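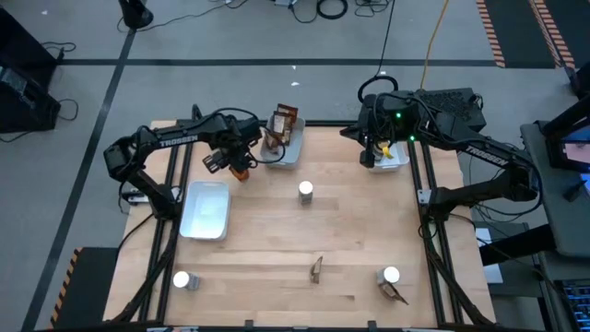
Sorting bin

A sorting bin is an open container for keeping one kind of small thing away from all the other kinds. I've lived with these for years (69 in my house at last count, don't judge me), so I wrote this entry for the Tralier household wiki myself!

Most are plastic, either solid white or the see-through sort, and I'm firmly on the see-through side. Packets stand up nicely in a deep one, like cards in a file, and you can flip through them with a finger. Shallow ones with a raised rim suit loose bits.

Lidded tubs are a cousin, really. I use them for anything that spills, and I put the label on the tub, never the lid, as lids wander.

Sizes vary a lot. My favorite Odimero is 32 cm long and takes two rows of soup packets, with a little room left over for tea.

See also: Drawer divider, Pantry shelf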